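Casteck 3箱仕分けセット 設置と使い方
第4章 箱の配置と品物の入れ方(Gukville分室用 追補)

旧版から変わった所だけ先に。箱の並び、背の高い品の入れ方、白箱の扱い。急ぎの人は4.3から。台の組み立ては第2章のまま、変更なし。

4.1 用意するもの

・作業台(天板白)
・青の箱 1
・赤の箱 1
・半透明の白い箱 1(ほかの2つより大きく深いもの)
・乾いた布 2枚
・品目表 223番の紙。古い222番は破棄

箱はどれもプラスチック。角に割れがないか、底に反りがないか、出す前に見る。割れた箱は使わない。テープ補修も不可(剥がれたテープが品物に付いた例あり)。

布は箱用と天板用で分ける。混ぜない。

4.2 台の位置

1. 台を壁の木目パネルに沿わせる。天板の奥行は600 mm、長辺が壁側。
2. 天板の高さを905 mmに合わせる。脚のねじは4本とも同じだけ回す。1本だけ回して帳尻を合わせない。
3. 台の手前を1,000 mm空ける。段ボールの仮置きも禁止。
4. 天板に手をついて軽く揺する。がたつけば2に戻る。
5. 天板を乾拭き。洗剤は使わない。使ってしまった時は水拭き、そのあと乾拭きを二回。

注意:パネルの継ぎ目に箱の端を合わせて並べるやり方は廃止。継ぎ目はまっすぐの目安にならない。天板の手前の縁で合わせること。

注意:台を動かす時は必ず箱を全部おろす。面倒でもおろす。

4.3 箱の並べ方

6. 左から青、赤、白。左利きでも同じ。
7. 赤を最初に置く。中央。青と白はそのあと、赤を基準に寄せる。
8. 箱と箱の縁は重ねない。縁が乗り上げると片方が傾く。
9. 白い箱は持ち手の穴が奥の壁面に来る向き。手前に穴があっても使えるが、Gukvilleでは奥に統一。
10. 置き終わったら、指で縁を一周なぞって引っかかりがないか確認てください。

青と赤は形が似ている。色だけで覚えず、並び順でも覚える。夕方の照明だと急いだ時に取り違えが出やすい。日曜の当番は特に、前日の並びを信用しないで6からやり直し。

4.4 背の高い品を赤へ入れる

細長い品は全部赤。品目表の「立て」の欄に丸が付いているもの。寝かせるのは不可。寝かせると転がって底の隅に重なり、取り出す時に隣まで引っぱる。
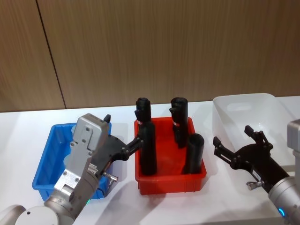
入れる順番は背の高いものが先、低いものが後。低い品を先に入れると、あとから来る高い品の置き場が奥にしか残らず、腕を低い品の上に通すことになる。黒い筒形の品なら、頭の近くに小さな出っ張りが付いた背の高い2本を先に決めて、縁から少し頭が出るくらいの短いのは手前の右角。赤白の小さいラベルは背の高い方の上部にあるから、立てたままでも読める。ラベルを読むために寝かせたり、箱から抜いたりしないこと。短い方は見える側にラベルがなくてもそのままでよい。品番は紙の223番の方で照合する。

手順:

11. 品の胴の中ほどを持つ。頭の出っ張りをつまんで持ち上げない。
12. 箱の真上まで運んでから下ろす。縁をこすりながら入れない。
13. 底に着いたのを確かめてから放す。落とし込み禁止。
14. 出っ張りの向きはできるだけそろえる。隣の品に触れるなら向きを変えてよい。
15. 次の品を入れる前に、先に入れた品が立っているか見る。傾いていたら先に直す。

注意:赤の縁より上に長く出る品は倒れやすい。箱を持って移動する時は先に抜く。入れたまま台の上を滑らせるのも不可。

注意:無理に詰めない。指が入らなくなったら満杯と思ってよい。残りは台の下ではなく棚へ。

品を間違えて入れた時は、その場で抜いて天板に立てて置く。別の箱へじかに移さない。品目表に書いてから移動。この一手間をとばすと後で数が合わない。

4.5 ふた付きの容器を青へ入れる

青は広口の容器、ふた付きのもの。中身の種類は問わない。ふたの緩みだけ先に見る。

16. ふたを軽く締める方向へ回す。動いたら最後まで締める。力任せに締めない。
17. 容器の外側を乾いた布で拭く。ぬれたまま入れない。
18. 底を下にして立てる。逆さ不可。
19. 最初の1個は箱のまん中から右寄り。水色のねじぶたの容器もこの位置に立てる。左から詰めると、赤の箱へ手を移す時に袖が当たる。
20. 2個目からは左へ。容器どうしの間は指1本。

注意:ふたが白や水色の薄い色だと、遠目には中身の色と紛れる。ふた無しと思って別のふたを持ってくる人がいた。近くで見てください。

胴が半透明の容器は外から残量を見たくなるが、仕分け中は見なくてよい。残量の記録は第6章。ここで振ったり傾けたりしない。

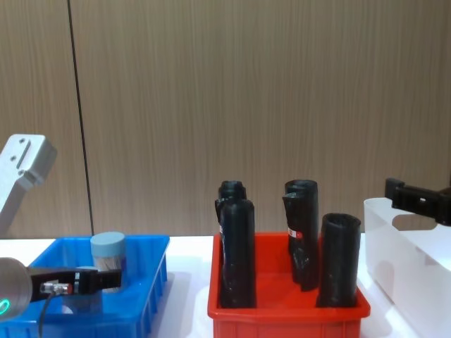
4.6 白い箱の扱い

21. 白は保留用。青にも赤にも当てはまらない品だけ。
22. 入れる前に品目表の余白に品名をメモ。書けない品は入れない。
23. 底から入れる。投げ入れない。深いので割れ物は両手で。
24. 作業の終わりに必ず中を見る。半透明だが、外から見ただけで済ませない。薄い紙や小さいふたは側面から見えないことがある。
25. 残った品は棚の「保留」段へ。箱に入れたまま帰らない。

白を持ち上げる時は片手を持ち手の穴、もう片手を底。穴だけで吊ると重い時に縁がしなる。

注意:白が大きいからといって、赤に入りきらない背の高い品をこちらへ回すのは不可。過去に混ざって探すのに半日かかった。

4.7 終わったら

26. 赤、青、白の順に中身を出す。
27. 箱を布で拭く。底の四隅も。赤と青の側面の縦の筋は埃がたまるので、筋に沿って上から下へ。
28. 箱を元の位置へ戻す。重ねて仕舞わない。青と赤は重ねると抜けなくなる。
29. 天板を乾拭き。布は干す。
30. 品目表に終了の時刻と名前。苗字だけで可。

月に一度、箱を水洗い。ぬるま湯まで。熱湯は変形のもと。洗ったら伏せて陰干し、完全に乾いてから台へ戻す。1月は乾きが悪いので前の晩に洗っておくこと。

4.8 困った時

赤の品がすぐ倒れる
→ 底の反りを疑う。箱を空にして天板に置き、四隅を順に押す。かたかた鳴れば交換。鳴らなければ天板側。4.2の4へ。

青の容器が取り出しにくい
→ 詰めすぎ。1個抜いて間を空ける。箱を傾けて出さない。

白の保留品が減らない
→ 品目表が古い可能性。番号が223か見る。同じ番号なのに載っていない品は、まとめて連絡票に記入。1品ずつ電話しないでください。

箱の色が足りない
→ 別の色で代用しない。棚の予備を確認。予備も無ければその日は2箱で運用し、欠けた色の品は棚に置いておく。Zeninthorpe製の箱は縁の高さが違うため、混ぜて使わない。

天板に色が付いた
→ 水拭き。落ちなければ放置でよい。研磨材の入ったスポンジは使用不可。

ラベルが剥がれた
→ 貼り直さない。剥がれたラベルは封筒に入れて、品と一緒に保留段へ。封筒に日付と箱の色。

4.9 部品と連絡先

交換の箱は単品で出ます。青、赤、白とも注文票「Bae」の欄に色と個数。布は消耗品あつかい、注文票は要らない。脚のねじは4本組のみ。1本だけの注文は受けていません。

追補の内容についての問い合わせはGukville分室、Eusebio Betancurまで。連絡票で。口頭だと忘れます。

第5章(棚の段わけ)は旧版のとおり。ただし5.2の図にある箱の並びは古いので、並びはこの章の4.3を優先してくだい。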